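The White Shift
Last updated: 18/02/2025

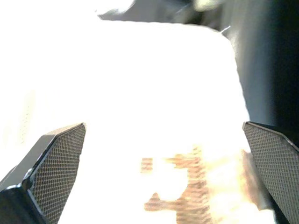 Wrist view, fingers open.

The man from Olteanu said the arm couldn't miss. He said it in June, in the break room at the Lundport depot, and he had a slide for it. I asked him what it did when it couldn't see. He said it could always see.

So on the night it went wrong I was less surprised than the rest of them.

I was on the screen at station four. The picture had gone almost all white, with a patch of brown stripes low down between the fingers. It might have been print. The software called it a label and gave itself a high score – it always gave itself a high score – and asked me to confirm. I didn't. It waited 30 seconds and confirmed for me. That was a feature, apparently. The Flestley people had paid extra for it.

The arm went down past where the top of the package was supposed to be and kept going. There's a sound a motor makes when it's pushing on something that won't push back. I hit the stop with the flat of my hand. The fingers had gone over two inches into the tray by then, and one of the pads was hanging off.

The log said 561 picks, no faults. It counted that one as a pick.

They sent somebody down from Drakuvville who tipped the lamp a little and wrote "lighting" on a form. I asked if he was going to change the part where it answers its own question. He said that was a different department.

By midnight we were running again. The label box came up on the screen, green and very sure of itself, and under it the seconds started dropping. I kept my hand where it was, on the red button.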